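Tustix Table Report

The Tustix Table Report was a yearly marketing survey issued by Tustix, a mail-order seller of frozen dinners and party platters. It was released each February and claimed to show how people planned to eat at home on birthdays and anniversaries. It ran for 8 editions.

The idea is usually credited to Felicja Wasilewska, then head of promotions, though the only source for this is a company newsletter. The questions were written in-house and the answers collected by Gevska, a polling firm that also handled the Tustix customer list. How far the two jobs were kept apart was never made clear.

The third edition drew the most notice. It reported that most adults would "rather be cooked for than taken out," a finding based on 359 replies. Lena Jakubowski, a writer on consumer polling, pointed out that the question offered no choice for people who wanted neither. She also noted that 11 of the questions named a dish Tustix sold.
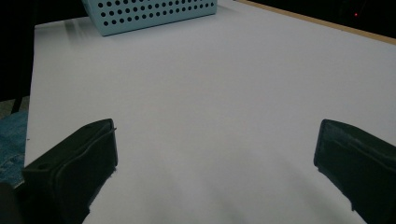 Later editions added a margin of error but did not explain how it was worked out. Tustix said the report raised sales of its dinner boxes, and gave no figures. A rival seller, Temura, put out a similar survey with nearly opposite results, which got less coverage. The last edition was dated 20th June, months behind its normal release, and no reason was given for the delay.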